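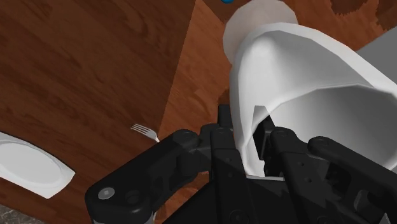 Large serving bowl, white, smooth finish

Dramano Large Serving Bowl by Stodiven

We've carried a lot of serving bowls over the years, and this is the one that keeps going home with our own staff (I have two, and my sister has quietly walked off with a third!). It's a good generous size, big enough for a potluck salad or a whole batch of bread dough on the rise, and the plain white goes with just about any plates you already own.

Ottar Blomqvist drew the first Dramano bowl for his own kitchen, where he wanted something deep enough to toss greens in without half of them landing on the counter. The shape has hardly changed, though the glaze was reworked last November and now stands up much better to forks and salad tongs.

Item no. 206
Capacity: 294 fl oz
Color: white
Care: dishwasher safe, top or bottom rack. Not for the oven or the broiler, please.

Price: $83, shipping included on orders over $100

Goes nicely with the Nordin salad servers and the Pokent side plates, both sold separately. Gift wrap is available at checkout, and we're always happy to tuck in a handwritten note. Orders placed before 2 p.m. leave our shop the same day.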